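Projects > Clullura Trial > Updates to Funders
March | By Bradley Crabtree
Filed under: Grant Reports, Robotics Services

Dear friends at the Prajapati fund,

Thank you for your patience with this one. I promised a short update and then the month ran away from me, so what follows is a bit of a catch-up on where we stand with the Clullura two-arm kit, which your grant has let us try out here at Hulside before we decide whether to recommend it to the other workshops.

You'll remember that the first weeks went mostly on setup and on learning the teaching software (slower going than the brochure led us to hope, though Rullthorpe's support line was kind to us throughout, even when I called twice in one morning with the same question). Since then we have moved on to the everyday bench jobs we wrote into the proposal. The plug-and-socket work is the one I was most curious about, because it asks for both arms at once: one gripper holds the power strip steady while the other brings the plug across to it.
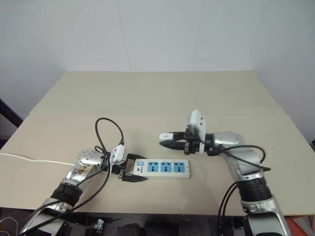 We logged 266 attempts at that job this period, and I'm glad to say the second half went a good deal better than the first. Most of the early misses came down to the plug sitting at a slight angle in the fingers, and a longer pause before the final push helped more than anything clever we tried. The cables on the arms still need watching when we teach a wide reach, and I have asked Rullthorpe whether they sell a tidier set of clips.

As for the service side, we have used about 36 hours of the training time that came with the package, and I would gladly have used more. Both of our newer technicians can now teach a simple job from scratch, which I honestly did not expect by March. The written manual is the weak spot. It assumes you already know what half the menu words mean, and we have started keeping our own notes to go beside it.

On money, we have $2,138 left in the equipment line. I'd like to put part of that toward a second set of gripper fingers, if you are comfortable with it, and hold the rest for repairs. A quick yes or no by email is plenty.

Next up is the sorting job, then a repeat of the plug work with different strips.

With warm thanks,
Bradley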